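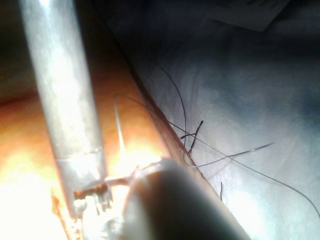 Handout 6: Learning to suture from wrist cameras
November 2021

Hi all! These are my cleaned-up notes from the last two lectures, plus the bits I rushed through at the end. The reading is the Sarix chapter on imitation, sections two to four, and you can skip the proofs.

## Where we left off

Back in September we taught an arm to copy a person by recording what the person did and fitting a policy to it. Picture in, motion out. That's behavior cloning, and for pushing blocks around it's hard to beat. Suturing is where it starts to hurt, and I want you to understand why before you touch the assignment.

Our running case is the Rultby set, which is 1765 demonstrations of single stitches and knots on tissue, all teleoperated, all with a small camera riding near the instrument tip. I like this set a lot (I spent most of a summer with it, so I'm biased). The wrist view gives you the jaws, the thread and the tissue edge at a scale where a policy has a chance of learning something useful.

## What makes the view hard

Look at the picture on the first page again and try to find every piece of thread in it. The dark strand over the white drape is easy. Now take the long one that loops up over the glowing orange part and runs out across the drape: it's pale and bright on one side of the ridge, and if you wrote a color threshold for it on the tissue you'd lose it on the fabric. Then there's the thin silvery line going off to the right from near the knot. Needle, or a taut bit of thread? I've gone back and forth on it, and I'm a person with a whole brain. Your network gets one guess per time step.

Glare is the other thing. Bottom left, the tissue is washed out almost to white, right by the toothed jaw, so the contact you care about most is sitting next to the pixels that tell you least. And the second dark shape in front, the blurry one, hides part of the ridge. Occlusion like that comes and goes as the tools move, so a policy that only sees the current image keeps forgetting things it knew a moment ago.

## The method

Three changes to plain cloning. I'll give them in the order Tarık Aksoy and I tried them, which isn't the order you'd pick if you were being sensible.

1. **Predict chunks.** Instead of one action, the policy outputs the next 61 actions and we run the first part before asking again. Small errors get fewer chances to pile up, and the motion stops jittering.
2. **Give it a memory.** We feed in a short stack of past images along with the current one. It's a cheap trick and it helps with the hidden ridge problem more than I expected!
3. **Add a thread head.** A side branch of the network has to mark which pixels are thread. We throw its output away when the robot runs -- it's only there to push the shared layers toward noticing thin things.

For the third one you need labels, and labels are a pain. We hand-marked around 3000 images. Where two labelers disagreed about a strand we kept both masks and averaged them, so the target is soft in the doubtful spots. Please don't "fix" those in the assignment. They're meant to look smudgy.

## What we got

We ran 100 trials per version on the Flisville bench, with fresh tissue and a fresh drape layout for each. Plain cloning mostly fell apart at the regrasp, where one tool lets go of the thread and the other has to pick it up. Chunks fixed the shaking but not the missed grabs. Memory plus the thread head is what moved the missed grabs, and I'd argue the thread head did more of it, though Tarık disagrees and he ran half the trials.

One caution about reading the loss curves. Rezaei's rule from lecture four applies here: a lower validation loss on demonstrations doesn't promise a better robot. Our best-looking curve came from a model that was great at hovering politely over the tissue.

Old cut tails are still a mess. Short black ends sticking out of a finished knot look an awful lot like something you'd want to grab, and the policy sometimes goes for them. If you want a project topic, there's one.

## For next time

- Train the chunked policy with and without the thread head, same seed for both.
- Plot the predicted thread masks over ten images of your choosing, and pick at least a few with strong glare.
- Write a paragraph on one failure. Tell me what you think the network was looking at, and how you'd check.

Bring your plots on a laptop, the projector cable is back in the drawer.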